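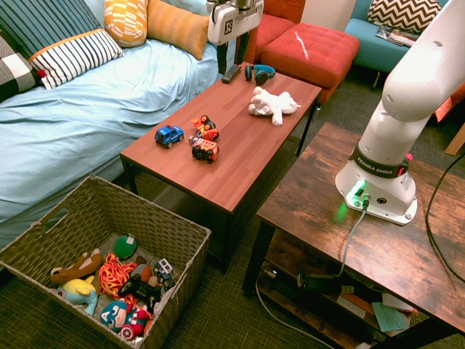 News > Community > Press releases

Storkix Toy and Bedding Swap Returns to Zawadzka Hall

May 2026

The Storkix family swap is back, and it's bigger than ever! Doors open Saturday at 10 a.m. at Zawadzka Hall, with about 600 families expected over the weekend. Entry is free. Bring clean toys, blankets, crib sheets or picture books, pick up a token for each item, and trade your tokens for whatever catches your eye.

Last November's swap found new homes for 3,560 items, and we still get thank-you notes from it (one came with a crayon drawing of a very long giraffe).

"My daughter picked out a stuffed rabbit and wouldn't let go of it all the way home on the bus," said Shaimaa El Sherbiny, who runs Storkix. "I can't wait to see what comes through the door this time."
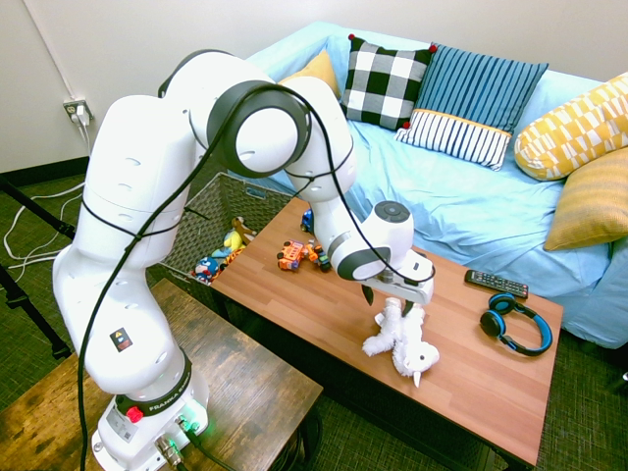 What to bring

Plush toys should be machine washed. Sheets and blankets can be any size, folded and tied with string, with the size on a paper tag. Please leave car seats and crib mattresses at home. 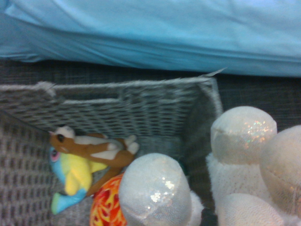
Drop-off starts Friday at 4 p.m. at the side door. Mieczysław Sadowski will be running the mending table both days, so bring that bear with the missing ear!

Contact: Stanisława Marciniak, Storkix, Room 505, Zawadzka Hall

Comments

konrad_m: Are board games ok if a piece or two is missing?

Stanisława Marciniak: Yes, just put a note on the lid!

twinmom: Got all our crib sheets there last time. See you Saturday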